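The arm at Teveck, one year on

The technician who looks after the packing arm at Teveck has a small notebook with him when we meet. "I write everything," he tells me. "If I don't write, next month I am guessing." The cell came from Brikinlow last September, and he has learnt it mostly alone.

His first job of the morning is the fingers. He wipes them with a dry cloth and makes 10 slow closings with nothing between them. "You listen. A good gripper has always the same sound."
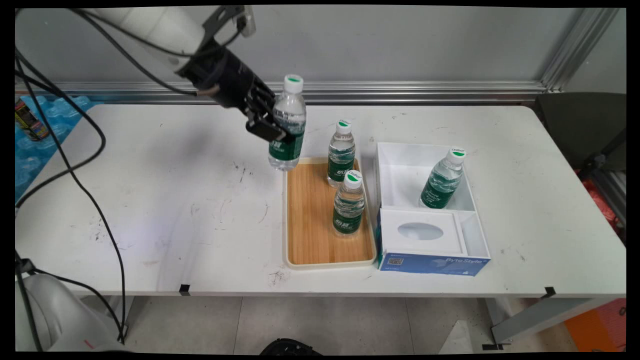 Grip force is the setting he changes most often. "Too strong and the plastic bends, too weak and it slides down." He prefers to hold a water bottle by the upper part of its body, with the other bottles standing on the wooden tray, and he raises it only a little before he looks at the label for creases. After 500 cycles he checks the finger screws again.

I asked about the worst fault. It was a cable, he says, which rubbed on the table edge until the arm stopped at position 24. "Two days I was searching in the program. The program was fine."

Now he moves every cable by hand before he switches on the power.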